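Prulamar Records – Frequently Asked Questions

Prulamar is a small reissue label. We press on vinyl the music which was recorded between the late sixties and the early eighties and then forgotten, mostly progressive rock, jazz-rock and some strange pop. The answers on this page are written by Urszula Makowska, who runs the label and also reads the mail. If you don't find your question, please write to us through the contact form.

ABOUT THE RECORDS

How do you choose what to reissue?

First I must like it. After that I look at whether the album can be bought already in a decent edition. If there is a good pressing from another label, even an expensive one, we leave it alone. Most of our titles came from listeners who sent me a tape or a link and wrote "do you know this?" Very often I did not know it.

We don't look at chart positions or old reviews. Our best-selling title, the first Griltine album, received one review when it was new, and the critic thought the singer was a guest from another band.

Are your reissues made from the original master tapes?

When the tapes exist and can be played, yes. When they do not, we say so on the back cover and on the product page. From the titles now in print, the first Griltine album and both Kalinowski albums are from the original stereo masters. The Amthorpe album is from a safety copy, made at the studio for the foreign licensee. The second Griltine album is from two clean copies of the original record, because the tape was erased and used again by the studio. We compared five copies and took side A from one and side B from another.

Why does the Amthorpe album run a little faster than my original?

Your original runs slow. The first pressing was cut from a machine that was not set correctly, and the whole record is almost a quarter tone flat. The keyboard player told us this at once when we met, and he was still annoyed. We corrected the speed by his electric piano, which could not go out of tune in the same way as the guitars. Some people prefer the slow version and I understand them, they have lived with it for many years.
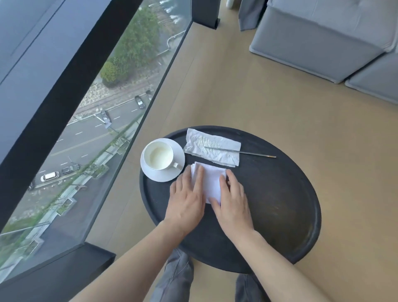
He also asked us to put back the four bars of organ at the end of side A, which were faded out early on the original. They are on our edition, and on the digital version too.

Do you remix the albums?

No. We only do the transfer, the necessary repair and the mastering. Clicks are removed by hand where the source is a record. We don't use strong noise reduction, so you will hear some tape hiss in quiet places, especially on the Kalinowski ballads.

Is the Kalinowski live recording the same concert as the bootleg?

It is the same tour but another evening. The bootleg was recorded from the audience and has the long version of "Ferry Song" with the drum solo. Ours is from the mixing desk and has the short version. The band played the solo only when the drummer was in a good mood, so there is no desk recording of it that we know about.

How many copies do you press?

It depends on the title. The first Griltine album had a first run of 1,848 copies. We ordered a rounder number, but the plant had a problem with the labels near the end and we accepted what was finished. The second run was 3,000. For a new name we start much smaller. We don't number the copies by hand.

Will a sold-out title come back?

Usually yes, if the license is still valid. A license is normally for five years, and after this we have to ask again. The colored vinyl versions are not repeated, but the black version can be. Please don't pay a high price to a reseller before you ask us, it is possible that a new run is already at the plant.

ABOUT THE BOOKLETS AND INTERVIEWS

Who writes the liner notes?

I write most of them, from interviews with the musicians or with their families. When the band had one version of the story and the producer had another, we print both. In the Griltine booklet the bass player and the singer disagree about who left first – we left it like this, and both of them approved the text.

Can I read the interviews without buying the record?

Shorter versions are in the Journal section. The full conversations are long, sometimes several hours, and a lot of it is about vans, unpaid fees and which club had the worst stage. I am slowly preparing them for publication. The next one should be the talk with the Amthorpe keyboard player, I hope in March.

I found a mistake in a booklet. What should I do?

Write to us, with the page and, if possible, the source. We corrected the Kalinowski credits in the second run after a reader proved from a union sheet that the flute was played by another person. Buyers of the first run can download the corrected page.

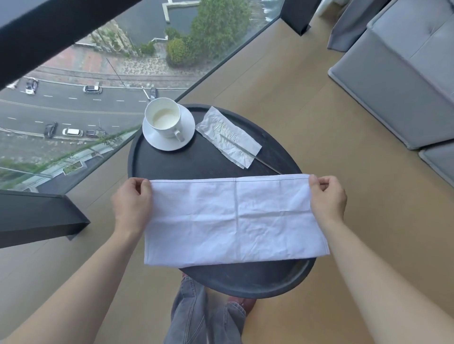 ORDERS AND PRACTICAL QUESTIONS

How long does shipping take?

We pack the orders twice a week. In Europe a package usually needs about 8 working days, and to other continents it can be much longer. You receive a tracking number when the package leaves us.

My record arrived with a damaged corner. Can you replace it?

Send us a photo of the sleeve and of the outer box within a month. If we have spare sleeves, we mail you a new one and you keep the record. If the disc itself is damaged, we replace everything.

Do I get a download with the vinyl?

Yes, a code is inside the sleeve. If the code does not work, first check if the letter O is perhaps a zero. If it still doesn't work, send us the code and we will make a new one.

Do you accept demos from new bands?

I am sorry, no. We work only with old recordings, and I would not know how to help a band that has concerts to play.

My father played in a band that made one record. Are you interested?

Very much. Tell us the name of the band, the year and the city, and if somebody in the family has tapes, photographs or contracts. Please don't try to play an old tape at home before we talk. And please don't clean it!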